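16 November 2025

Adhesive shelf life, continued from the April batch

Pulled the remaining Tastum samples from the cold cabinet this morning. Gudrun had them labeled by tray, but two trays had been swapped at some point, so I went back through her sheet before opening anything. All matched up by ten.

Lap shear on the aged epoxy, same coupons and same overlap as in April. Degreased, abraded with 80 grit, wiped twice, bonded, left overnight at room temperature. First coupon slipped in the jaws at 1000 N and I threw that result out. Tightened the wedges and carried on. Best of the tray broke at 3000 N, mostly cohesive failure, with a thin strip of bare metal along one edge. The weakest went at 1059 N and the bond line was clearly too thick. I think the spacer wire had shifted.

Vullo resin is a different story. The hardener has gone dark and there are crystals at the bottom of the bottle. Rigoberto says warming it will bring it back. I put it in the water bath at about 86 F for an hour and most of the crystals were still there. Will try a longer soak tomorrow – if that does nothing, the bottle goes to waste pickup.

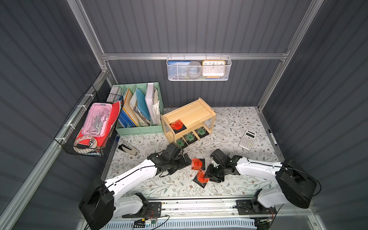
Mixing ratio is by weight on both products. Brenda's old notes have the Vullo by volume, and I suspect that explains her soft samples from the spring. I have penciled a correction in the margin and told her.

To do:
Rebond five coupons with new spacer wire
Ask Vaughan for the Whitcombe data sheet, the newer revision
Recheck zero on the load cell before the next tray
Order mixing cups, small size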